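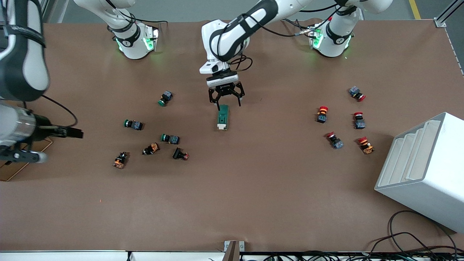

Search this site Enter keywords Go

What the extended warranty pays for

The woman I have come to see worked for years in the claims office of Muneron, a company that stands behind the extended warranties sold on washing machines, dryers, dishwashers and televisions. She left in January. She doesn't want her name used, and she picked the coffee shop, a place in Nisbet with bad chairs and a loud grinder. I should say at the start that I have bought two of these warranties in my life and never used either one, so I didn't walk in neutral.

She isn't neutral either, though she leans the other way from what I expected.

"People want me to say it's a scam," she says. "It isn't a scam. There's a contract, and the company does what the contract says. The trouble is what people think they bought."

I ask what they think they bought.

"A promise that the machine will work. They bought a promise that somebody will look at a form."

It sounds a little rehearsed, and I tell her so. She laughs and says she's had a lot of time to practice on her sister.

The way she explains it, a plan starts at the register. A store sells you a dishwasher and then offers you three extra years of cover on it. The store keeps a share of what you pay, often a large one. The rest goes to the company that will handle the claims. At Sultex, the chain that sent her office most of its business, the plan on a mid-priced dishwasher cost $50 for the first extra year and more after that, and she says the sales staff had weekly targets for it.

How large was the store's share? She won't give me a number. She says she signed something when she left and she'd like to keep the money that came with it. I point out that this makes it hard for me to check. "Then write that you couldn't check it," she says. I couldn't check it.

What I could do was read a plan. She had told me on the phone to bring my own, so I brought the one for my dishwasher, a Flunell that came with the house. The previous owners left the papers in a kitchen drawer. She went through it with a pen faster than I read a menu.

"Okay. 'Normal use.' That's the first place I'd look if I were reading your claim. 'Mechanical or electrical failure.' Good, you want that. 'Excluding seals, hoses, racks, filters and cosmetic parts.' So what goes wrong on a dishwasher?"

I say I have no idea.

"Seals, hoses, racks and filters."

Other things go wrong too, she admits when I push. Pumps fail. Control boards fail, and a control board is where a plan can really earn back its price, because the part alone can cost more than the cover did. She saw plenty of those paid without any argument. She also tells me, and this is the kind of detail that makes me believe the rest a little more, that the people in her office liked paying claims. It was quicker. A refusal meant a letter, then a phone call, then usually a second letter.

In her last year she kept a tally for her own interest, on a yellow pad. She counted every claim that crossed her desk and got to 2539. I ask how many were refused and she says she didn't trust her own count on that side, because a claim could be refused, sent back with a photo of the receipt, and then paid under a new number. I'd hoped for a nice clean percentage. She can see I'm let down.

"I could make one up for you," she says. "Somebody will."

The receipt comes up again and again. By her account the biggest single reason a claim stalled was paper. The plan was in the husband's name and the wife called. The serial number on the form was one digit off. The customer had moved and the cover was tied to the old address - a rule she calls silly, and which she says was in the contract for reasons older than anyone in the office. The machine itself could be plainly, loudly broken and it made no difference until the form was right.

I put it to her that this is convenient for the company. A rule that trips people up and saves money doesn't have to be anybody's plan in order to be left alone for twenty years.

She thinks about that for longer than I expected. "I never saw anyone say, let's keep it hard," she says. "I also never saw anyone get a bonus for making it easy."

We talk for a while about repairs, where I think the real argument is. A warranty company has a ceiling on what it will spend. If the part and the visit come in over that line, the customer gets a replacement or, more often, a voucher toward one. She remembers dryers being written off over a drum bearing. The part was cheap, but the visit wasn't, and in some counties there was one technician on the list and he was booked into next month.

"You'd get a customer who said, I don't want a new one, I like this one, can't you just fix it? And the answer was no, we can't just fix it, but here's a voucher for Sultex."

So the store sells the machine, sells the plan, and then gets the customer back through the door with a voucher that can't be spent anywhere else. I ask if that bothered her. She says it bothered her less than it should have, and that the customers were mostly pleased. A new dryer is a new dryer. My own view is that being pleased on the day doesn't settle much. The voucher usually fell short of the price of a similar machine, by her own telling, and the new machine arrived with the offer of a new plan.

I ask her the thing everybody will want to know, whether she buys them.

"On a TV, no. On a phone for my son, I did once, and he dropped it in a lake, and lakes were excluded." She turns her cup. "On a washer, I did the math. I looked at what I'd pay over the years for everything in the house if I said yes every time. It was roughly $400 a year. I put part of that in a savings account now. When the washer went, I used the account."

And if it had gone in the first month, before there was anything in the account?

"Then it's under the maker's warranty, which you get for free. People forget that one. They call us with a machine that's six months old and we send them to the maker."

This is the point where her case is strongest, I think, and it's also where it gets a bit too easy. A savings account works well for someone who can fill it. She earned a steady wage. Someone who has just stretched to buy a washer on a payment plan, with no slack at all, may be quite right to fear one big bill more than a string of small ones. I say this and she agrees, and then says those were the customers who most often had the wrong name on the form. I don't know what to do with that, and she has nothing to add.

She does have advice, and I'll pass it on without vouching for all of it. Read the list of excluded parts before the list of covered ones. Ask what happens if the machine can't be repaired, and whether the answer is money or a voucher. Take a picture of the serial number on the day the machine arrives, when you can still get at the back of it. Ask to take the contract home and decide later. Many plans can be bought within a set time after the sale, she says, although at the register it's rarely put that way.

I tried the last one myself the following week, at the Nisbet branch of Sultex, while looking at a dryer I had no plan to buy. The salesman told me the price was for today. I asked if I could have the contract to read at home. He went to look for one, came back with a leaflet that had a smiling family on it, and said the full terms would come by email after I had paid.

When I called to tell her, she asked which leaflet it was. I described it. She said they'd been using that family since before she started.

Contact us | Copyright, all rights reserved | Back to top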